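Bovell two-finger gripper: review after one season of sorting work

Rating: 3 of 5
Reviewed by Nidia Tamayo

I bought two of the Bovell grippers for our sorting bench at Taipe, where we prepare mixed orders for small pharmacies. Before this we used suction cups from Diken, and they could not hold soft bottles well. I waited until we had some real hours on the Bovell before I write, and I think it was correct to wait, as my opinion in the first month was too good.

Let me begin with what I like. The mounting took me one morning, with the manual open on the table. The manual is written in clear language and the drawings agree with the parts. The fingers close straight and they repeat well. With a small carton, I could set the force once and forget it. The price was also fair, 366 for each unit with the finger set included, and the seller (Pindale) answered my emails the same day.

Now the fault. In March, the left gripper dropped a full squeeze bottle while the program still believed it was holding it. The arm carried nothing to the next tray, opened the fingers and reported a good pick. We found the bottle on the floor behind the bench. The next day it happened again, and after that I started to keep a log. In 1,904 picks I had 9 of these false grips, all with bottles and all on the left side. The right gripper had none.

My colleague Amrit Zacharias thought first that it was the finger pads. We changed them, and we cleaned the old ones to compare, but there was no difference. Then he moved the cable with his hand while I watched the signal on the screen, and the signal jumped to "closed on object" with nothing between the fingers. So the connector was the problem. It makes weak contact when the cable pulls on it from the side, and the controller reads this as a grip.

I don't call this dangerous in our case - the bottles are light and no person stands under the arm. But with a glass bottle or a heavier tool I would be worried. A gripper should fail to "no object", and this one can fail to the other side. Bovell does not write about this in the manual, and I believe they should.

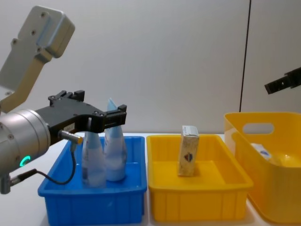

The cable needs more care than I gave it. I had followed the mounting drawing, which shows only the bolts and says nothing of how the wire should travel. On our left arm it comes out of the gold-tipped connector under the gripper, loops down and goes back along the underside of the wrist, hanging slack. I believed slack was good, but a hanging loop can swing and catch a tray rim. Please fix it with a clip close to the connector, and leave a small loop only after the clip.

Pindale sent a new cable without charge, and with the clip I have run 300 bottle picks with no false grip. This is not enough to say that it is solved. I also added a weight check after each pick, which costs a little time on every cycle, and I will keep it.

Would I buy it again? For cartons, yes. For soft bottles, only together with a second check that does not use the same sensor. I will update the review if the new cable gives trouble.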